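The Year of the Ruff

I set out to make a simple historical costume for the Wallin fall fair. I own a great deal more linen now, and an opinion on starch.

Every November the town of Wallin holds a fair in which a portion of the population dresses as if it were 1617. Why 1617, I have heard explained three ways, one of which involved a ship and one of which involved a misprint on a banner that was too expensive to replace. The cider is hot and the mud is authentic. For years I went in a parka, ate a turkey leg, and admired the people in wool from a distance.

Then, last spring, I said out loud at a dinner that it couldn't be that hard to make one of those outfits.

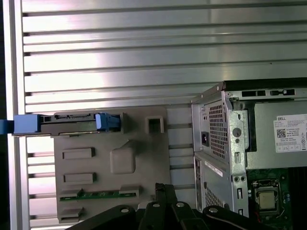
Marit Oldershaw

The first thing to know about dressing for a particular year is that other people will know more about that year than you do. I went online to ask a small question about collars and came back four hours later with strong feelings about hooks and eyes. There were people in that forum who could date a sleeve the way some people can date a wine. I told them I was planning on a zipper up the back, hidden. There was a silence, or the typed version of one, and then somebody posted a link to a reading list.

So, no zipper. I bought a pattern from Prendine, a company that makes historical patterns for people who want to be accurate but also want to be finished. It came in a heavy envelope with a drawing of a calm woman on the front. Inside were five sheets of tissue paper the size of tablecloths and a booklet that began, "Having made your smock." I had not made my smock. The smock was a separate pattern.

I want to be fair to the smock. It is a big linen shirt made almost entirely of rectangles, and anyone who can sew a pillowcase can sew one, given enough podcasts. Mine took a weekend. It has one sleeve set in backward, which I discovered when I put it on and found that I could comfortably reach only behind me. I took the sleeve out, put it back, and found I had now done it to the other one as well.

For the fabric I went to Neline, the shop down by the bus station that sells linen and wool by the yard and buttons by the scoop. The woman at the cutting table asked what I was making, and when I told her she asked whether I was doing the ruff. I said I thought I might do a plain collar. She nodded the way a doctor nods when you say you only drink on weekends. Then she cut me 7 yards of very fine white linen, "in case."

A ruff, if you haven't met one, is a strip of fabric several times longer than seems sane, gathered into a band that fits your neck. On the pattern envelope it takes up perhaps an inch of the drawing. In my house it took up June. You hem the strip first, by hand, with a hem so narrow that you roll it between your thumb and finger like a person trying to get rid of a piece of tape. Then you gather it. Then you count your gathers, find that they have bunched up on the left, and gather it again while thinking about the parka.

I did try to cheat. I have an old Teko sewing machine that I inherited along with a biscuit tin of bobbins that fit some other machine, and I thought it could at least do the hem. The Teko looked at the fine linen and ate it. It pulled the corner down through the needle plate and held on, and I had to take the plate off with a dime to get it back. The chewed end is in there still, folded under at the back of my neck, where I hope it will be taken for texture.
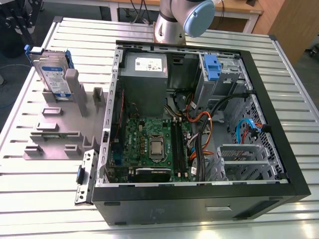 By August I had a smock, a petticoat, most of a bodice, and a long limp white thing that hung around my throat like a failed bandage. The limpness is where starch comes in. The stuff in the spray can will do for a shirt, but a ruff needs the cooked kind, which you make on the stove and which looks exactly like something you'd be fed in a hospital. You dip the ruff in it, squeeze it out, and shape it into figure eights while it dries. In the period they used a heated metal rod for this. I used the handles of wooden spoons and, when I ran out of spoons, a set of hair rollers I had been meaning to throw away since college.

My first batch was too thin. The second was too thick, and the ruff dried so hard that it stood on the kitchen counter by itself and made a noise when flicked. The third worked. I would love to tell you what I did differently, but I had stopped writing it down.

There is a question of cost, and people do ask it, usually right after they've said how nice it all looks. I have added it up once and don't intend to do it again. A decent rented costume for the weekend of the fair would have cost me $40, and it would have come with a hat. My linen alone went past that before the scissors were out. I could tell you the hours are free, but I was up hemming the petticoat at 5 in the morning on the day of the fair, and whatever that hour is worth, I'd like it back.

Now for wearing it. You cannot look down in a ruff. You know you have feet only by report. You can't see your plate either, so lunch is done by feel, and anything with a sauce is out. Turning your head turns your shoulders too, so that every conversation seems to have your full and slightly alarming attention. Getting into a car is possible if you go in backward and someone takes your hand. On the other side of the ledger, my posture has never been better, and for the first time in my life a man moved out of my way in a doorway without either of us having to think about it.

It rained a little after lunch. If you have been following the part about the starch, you'll see the problem. Starch is a fine thing until it gets damp, and then it goes back to being soup. I stood under the awning of the pie stall with a hand on either side of my neck, holding myself up, next to a woman in a really magnificent farthingale who was doing the same. We compared recipes. She adds a pinch of salt and irons it while it's still wet, and hers had lasted a good twenty minutes longer than mine, so I've copied that onto the back of the Prendine booklet.

I also learned from her that my bodice laces from the wrong end. I'll fix it over the winter. Neline has a brown wool coming in that the woman at the cutting table thinks would make up well as a jacket, and she's holding the end of the bolt for me until I decide. The pattern for the jacket, I see, begins, "Having made your bodice," and I've ordered it anyway.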